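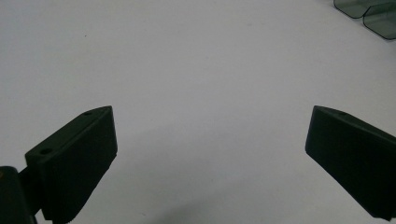
Matte white, two dark green tips.

Keeping matte white surfaces clean (shelves, benchtops, painted tables)

Matte white marks if you look at it sideways. Gloss you can wipe with anything, matte holds onto grease and goes shiny where you scrub. What works at our place, in no particular order.

Everyday wipe. Warm water, a drop of dish soap, cloth wrung out hard. Then a dry cloth straight after. Skip the dry cloth and you get streaks, grey ones, worst near a window.

Microfibre only. Old tea towels leave fluff. The Skomano cloths from the discount shop are fine, wash them without fabric softener or they just push the grease around.

Tea and coffee rings. Bicarb and water, mixed to a loose paste. Leave on 10 minutes, no longer. Wipe off, don't rub. Do it 2 times if you have to. If a ring is still there after that, leave it overnight and try again, sometimes they fade on there own.

Pen. Biro comes off with a bit of metho on a cotton bud. Test underneath first!! Lifted the paint clean off a Duan side table doing this, the colour was on the cotton bud before I noticed. Laminate has always been ok.

Turmeric. Get it straight away. If you missed it, bicarb paste then put the thing in the sun for an afternoon. Works on chopping boards too.

Scuffs. Black marks from shoes, bags, the bottom of the toaster. Plain white school eraser, small circles, light hand. Melamine sponges do work but they are sandpaper really, and you'll end up with a polished patch you can see from the door. Keep those for the bath.

Sticky labels. Hairdryer on low, peel slowly, then a dab of cooking oil for the gum. Soap after to get the oil off. Stirketti spray does the same job but smells like fake oranges for days.

Don't use: bleach, cream cleanser, steel wool, anything for ovens. Vinegar ok on laminate, not on stone.

Little felt dots under vases and lamps. Vendeo do a sheet of them, cheap. Replace when they go flat, grit gets stuck in and then they scratch worse than no dot at all.

Touch ups. Keep a jam jar of leftover paint, lid on tight, colour name written on the lid. Dab on with a bit of sponge, brush strokes show up on matte. 2 thin coats, let the first one dry properley. Stir it first, the flat stuff in the paint sinks to the bottom and you get a shiny patch otherwise.

Yellowing near the stove is mostly grease. Sugar soap, rinse, dry. If it's still yellow after that it's the paint, and it needs a repaint.

Cleaning stainless sinks is on the next page.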